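Última revisão deste ficheiro: 7 jan 2021. Se a sua cópia é mais antiga, as colunas `cor` e `fecho` estão ainda em ordem trocada.

# Merley: nomes de copos e garrafas em português

Merley é uma pequena lista de palavras para os recipientes de bebida que ficam sobre uma mesa: copo, caneca, garrafa, garrafa térmica, jarro, tigela e as suas partes. Comecei a lista quando aprendia o português e não sabia como pedir a tampa de uma garrafa sem apontar com o dedo. Depois Halina Marciniak juntou as palavras dela, e Flynn Doolan transformou tudo em tabela.

Peço desculpa pelos erros de língua que ficaram neste texto. As entradas foram corrigidas por Bukola Lawal, mas este README fui eu que escrevi.

## O que contém

- `entradas.csv`: 100 entradas, uma por palavra
- `frases.csv`: 2000 frases curtas com as palavras em uso
- `partes.csv`: gargalo, rosca, ombro, borda, base, asa, tampa
- `notas/`: discussões sobre os casos em que não estivemos de acordo

Cada entrada tem 11 campos. Os obrigatórios são quatro: `palavra`, `genero`, `plural` e `regiao`. Os outros podem ficar vazios, e muitas vezes ficam.

## A mesa

As frases do grupo `mesa` falam de uma superfície lisa e branca, com um pano branco pendurado atrás. Escolhemos isto por ser simples de escrever: «sobre a mesa», «em cima da mesa», «na mesa», «junto ao pano», «à frente do pano». As primeiras três parecem iguais para um estrangeiro, mas Bukola insiste que «na mesa» pode significar também que a comida está servida, e por isso a frase leva a marca `ambigua`.

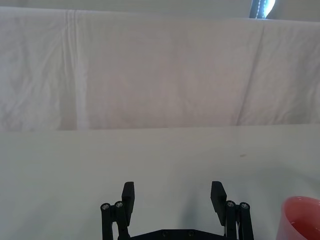

Para o pano usamos `pano` e não `cortina`. Uma cortina, para nós, tapa uma janela ou uma porta. Também rejeitámos `lençol`, embora Halina o prefira, porque obriga a pensar numa cama. As dobras do pano são `pregas` quando alguém as fez de propósito e `rugas` ou `vincos` quando não. Sobre a diferença entre ruga e vinco há uma nota longa de Bogumił Kurek em `notas/pano.md`. Quem tiver paciência que a leia, eu segui-a só em parte.

## Copo, caneca, tigela

Esta foi a parte mais difícil. As regras são as seguintes:

1. Sem asa e mais alto que largo: `copo`.
2. Com asa: `caneca` ou `chávena` (no Brasil, `xícara`). A distinção entre as duas está em `notas/asa.md`.
3. Mais largo que alto: `tigela`.
4. Se só se vê a borda: `copo_ou_tigela`, e não se discute mais.

A regra 4 foi proposta por Flynn. No princípio pareceu-me preguiça, agora é a que mais uso.

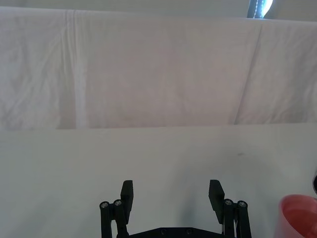 O material entra só quando é seguro. «Copo de plástico» está bem, «copo de polipropileno» não, mesmo que alguém o leia no fundo do copo. Um copo de vidro para vinho continua a ser `copo` em Portugal e passa a `taça` no Brasil, e para isto existe o campo `regiao`, com os valores `pt`, `br` e `comum`.

As cores deram mais trabalho do que eu esperava. Em polaco eu digo uma só palavra e fico contente, mas na tabela temos `rosa`, `cor-de-rosa`, `salmão` e `vermelho`, e o mesmo objeto pode receber duas destas conforme a luz do lugar. A decisão foi aceitar duas cores na mesma célula, separadas por ponto e vírgula. `Salmão` não muda no feminino. `Cor-de-rosa` não muda nem no feminino nem no plural, e este erro eu próprio fiz em muitas frases antes da revisão de dezembro.

## Garrafa

Usamos `garrafa` para tudo o que tem gargalo mais estreito que o corpo. O tipo isolado recebe também `garrafa térmica`. No grupo `termo` a palavra portuguesa `termo` aparece como sinónimo com `regiao = pt`, mas não é usada nas frases, pois confunde-se com `termo` no sentido de palavra. 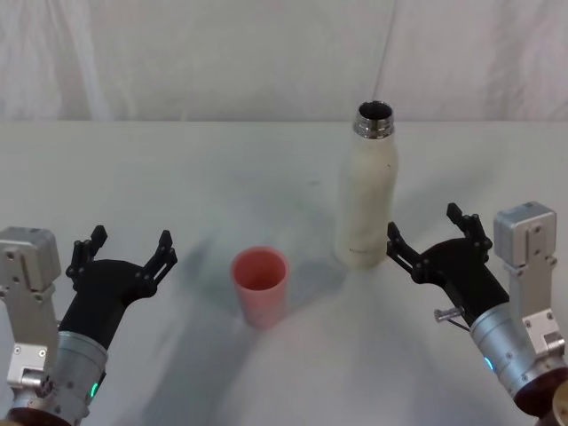
*Copo cor-de-rosa e garrafa branca isolada, sem tampa, sobre a mesa branca.*

O campo `fecho` aceita `com_tampa`, `sem_tampa` e `desconhecido`. Não escreva `aberta` neste campo. Uma garrafa pode ter a tampa posta e o bico aberto, e Halina encontrou várias frases onde isto ficou mal. Para a posição use `de_pe` ou `deitada`.

Exemplos de frases, tal como estão no ficheiro:

```
A garrafa está de pé atrás do copo.
O copo fica à esquerda da garrafa.
Falta a tampa da garrafa.
Põe o copo mais perto de mim, por favor.
```

A terceira frase é a minha preferida. «Falta a tampa» é muito natural para um português e eu nunca diria assim sozinho; dizia «a tampa não está».

## Letras e marcas na superfície

O campo `inscricao` guarda o que está escrito no objeto, letra por letra, com as maiúsculas do original.
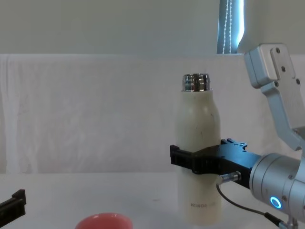

A regra do campo `inscricao` é copiar apenas o que se lê e nunca completar de memória. Quando uma parte não se lê, escreve-se `[ilegivel]` no lugar dela. Assim, para a garrafa creme com letras cinzentas perto da base, o valor correto é `HONOR [ilegivel]`, porque a segunda palavra é demasiado apagada. Não se traduz, não se procura a marca na internet. Os pontos escuros no ombro da garrafa vão para `superficie`, com o valor `pintas`. Bogumił queria `manchas`, e este valor também é aceite quando a marca é maior ou esborratada.

## Limites conhecidos

- O português de Angola e de Moçambique está quase ausente. Aceitamos ajuda com muito gosto.
- As frases do grupo `cozinha` são repetitivas, muitas diferem só na cor.
- Não há palavras para copos de criança com bico.
- A coluna `plural` de palavras compostas ainda não foi verificada toda.

## Como corrigir

Mande a linha antiga e a linha nova, uma debaixo da outra, com a sua região. Não é preciso justificar a mudança de género ou de acento. Mudanças de palavra discutem-se primeiro em `notas/`.

Tadeusz Sowa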